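Plostari Assembly Tray Set
Section 4: Setting up for burgers

Part no. 1164. Revised 29/08/2019.

Before you start, wash the tray and the clear containers by hand and let them air dry. Do not use the dishwasher.

1. Set the white tray on a flat table with free space on three sides.

2. Lay one sheet of white paper in the tray. It should lie flat inside the raised edges. Refill packs hold 84 sheets.

3. Place the bun container to the left of the tray.

4. Place a divided container behind the tray. Stand the lettuce leaves upright in the left section and the cheese slices in the right.

5. Place the second divided container to the right of the tray. Patties go in the rear compartment, tomato slices in the front. Stand both on edge so that one can be lifted out at a time.

Note: Do not press the tomato slices together. They tear when pulled apart.

6. Build on the paper, near the middle of the tray. Lay each lettuce leaf with the frilly edge facing out.

CAUTION: Keep raw meat out of the containers. The compartments share one base and juices can pass under the divider.

7. Change the paper when it is greasy or torn.

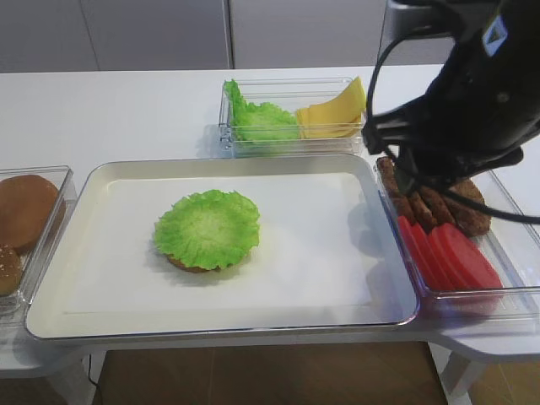
For storage, take the containers off the table first, then lift the tray with both hands. Lids are sold separately (part no. 473).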